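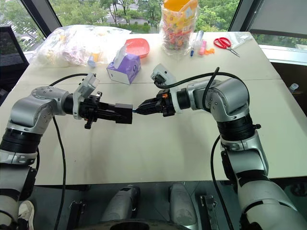
Re: [demos-list] How many handovers is enough, and do you keep the ugly ones?

Hi all,

I meant to answer this in the morning and then spent the whole day in front of the robot, so please forgive the length, I have a lot of it in my head right now!

> We're starting on two-arm tasks in March and I'd love to hear from
> anyone who has collected handovers by teleoperation. Our first try was
> a bit of a mess. Half of the episodes are the operator hunting for the
> right angle, and the policy we trained on them hunts too, which is
> funny for a minute and then it isn't. Three questions:
>
> How do you decide which episodes to keep?
>
> Do you clear the table, or leave stuff on it?
>
> How long do you let one person drive before swapping?
>
> We have a decent amount of time on the arms but not a lot of people,
> so anything that saves relabeling later would be great.

OK, so. We're the small group working on what we call Sement, which is our set of tabletop tasks for two arms. Handing a small thing from one gripper to the other is the one we've spent the most time on, and also the one I've changed my mind about the most.

On which ones to keep. We used to throw out everything that wasn't smooth. If the operator paused, or went back for a second try at the grasp, out it went. The data looked beautiful and the policy was terrible the first time anything slipped, because it had never seen a slip. Then we swung the other way and kept all of it, and got exactly what you describe: arms that wander up to each other and sort of dither.

What we do now is split on the reason. If the operator fumbled because the object moved in the fingers, or the receiving gripper came in a little high, and they fixed it, we keep it and tag it "recovery". If the operator fumbled because they were thinking, or talking to me, or had lost track of which hand was which, it goes in the bin. You can mostly tell from the wrist cameras. In a real recovery the gripper moves off, corrects, and comes back in one go. When somebody's thinking, it just hangs there and trembles a little. I was worried that this would be too subjective, so two of us sorted the same batch without looking at each other's tags, and we disagreed on 2 episodes out of 17. Good enough for me.

The trick that saves relabeling (you asked!) is a foot pedal. The operator taps it right after a bad moment to say "that one was me". It's just a timestamp in the log. No menus, no typing, and they don't have to take their hands off the controllers. Going back through a long afternoon of recordings with those marks in place is so much quicker than going in blind. I'd put in a pedal before I'd put in another camera.

One more thing on keeping. Trim the front. Our operators used to start recording and then settle into the chair, and every episode had a good long stretch of both arms doing nothing. The policy learned to do nothing very well. Now we cut to shortly before the first commanded motion, with a script, and I look at a handful of them by eye to make sure it hasn't chopped off something useful. Same at the end - stop when the giving gripper has opened and backed off. Otherwise you get the operator's little victory wiggle in your training set. (We had a lot of victory wiggles.)

On clearing the table. Leave stuff on it! I feel strongly about this one. Our first collection was on a bare white tabletop, everything put away, very pretty, and the policy went to pieces when somebody left a mug in view. So now the back of the table is deliberately a bit of a junk shop. A tissue box, a red tray, a tub of wrapped candy with an orange lid, scissors, a big stuffed plastic bag, whatever. The middle stays open so the arms have room to meet. We're next to a big window too, with trees right behind the table, and I used to pull the shade down over all of it to keep the light steady. I've stopped doing that. The light changes through the day and I'd like the policy to have seen that.

Two warnings, though. First, move the clutter around between sessions, and really move it. We went a long stretch where the tissue box always sat in more or less the same place, and when we finally took it away the reach got noticeably worse. I can't prove the network was using it as a landmark but I'd put money on it. We have a rule now that whoever starts a session shuffles the back of the table before they power up, and it's on the checklist, between "home both arms" and "check the wrist camera cables have slack". Second, keep a few sessions of clutter out of training completely. We have a box of things that only come out for evaluation, and it's taped shut with a rude note on it.

While I'm on cables: give them more loop than you think. The wrist camera cable has to put up with the elbow and the wrist at full bend at the same moment, and in a handover both arms do that a lot. We had one tug tight at the end of the reach and the camera shifted on its mount by a tiny bit. I didn't notice for a whole session. All of that session's wrist video was off compared to everything before it. Now we film a printed target with both wrist cameras at the start and at the end, and if the two don't match, the session gets a flag.

On how long to drive. Shorter than you'd like. We do blocks of 13 episodes and then a swap, or at least a stand-up-and-get-water break if there's no one to swap with. Past that people get sloppy in a way that's hard to see in the video but shows up in the numbers. Episodes get longer, and the closing of the second gripper comes later and later, like they've stopped trusting their own depth perception. Thin objects are the worst for this. A chunky block, you can pass all day. Something skinny held by its end, with a tiny gap between the two grippers, and you're squinting after the first few.

Which brings me to something you didn't ask. Vary where the giving hand holds the thing. Our operators all picked up thin objects near the middle, because it's easy, and then the receiving gripper only ever learned to come in on a nice long free end. I now read out a grip before each episode ("end", "middle", "off center") from a shuffled list, so the operator doesn't get to choose. They grumbled for a day. Same for direction: if you only ever record left to right, you'll get a policy that's quite lopsided, and mirroring the data in software didn't rescue us, since our two grippers aren't set up exactly the same and the view from the head camera isn't symmetric either. Just record both ways.

And vary the meeting point! Left alone, everybody brings the two arms together at the same comfortable spot in the middle of the view. You'll plot it later and it's a dot. I have a version of that plot from our early sessions and it's embarrassing. We now put a strip of tape on the floor of the operator station with a few marks on it, and each mark stands for a region (near, far, left, right, high). It's clumsy but it spread the dot out into a decent cloud.

As for how many, from your subject line, I can't give you a number I'd defend. What I can tell you is that a second person's episodes were worth much more to us than more of the first person's. When we brought in the folks from Irnholm for an afternoon, people who had never touched our rig, their data was slower and lumpier than ours and the policy got better anyway. If you're short on people, borrow some. Give them a warm-up that you don't record, or that you record and label as warm-up, and then let them drive the way they drive. I used to coach people while they were working and all I got was a lot of episodes that looked like me.

Things I still don't know, in case anyone can help:

Do you record the operator's gaze or head motion at all? We have it for some sessions and haven't found a use for it.

Has anyone tried weighting the recovery episodes up in training? We went to double and it seemed to help on thin objects and hurt on the blocks, which might be noise. I've only run it once.

What are people using to sync the wrist cameras with the joint data? We use the Zupan logger, and it's fine until a disk gets nearly full, at which point the timestamps start to drift apart without a single complaint. I check the free space twice a day like a person with a nervous habit. If there's a setting for this I'd love to know.

Happy to send the trimming script and the session checklist to anybody who wants them, just write to me off list. The checklist has a couple of lines in it that only make sense in our room, ignore those. I can also share a small set of the tagged recoveries once I've checked with the others that it's OK, probably the thin object ones, as those seem to be what people get stuck on.

Oh, and to the person who asked in the other thread about the Custham grasp pads: we tried them, they grip nicely, and they leave a gray smudge on anything pale. We went back to the plain ones.

Good luck in March, and please post your meeting point plot when you have it, even if it's a dot!

> PS: is the list archive searchable? I couldn't find the old thread on
> pedals versus buttons.

It is, but the search box only looks at subject lines. Try "clutch", I think that's what the thread was called before it turned into pedals.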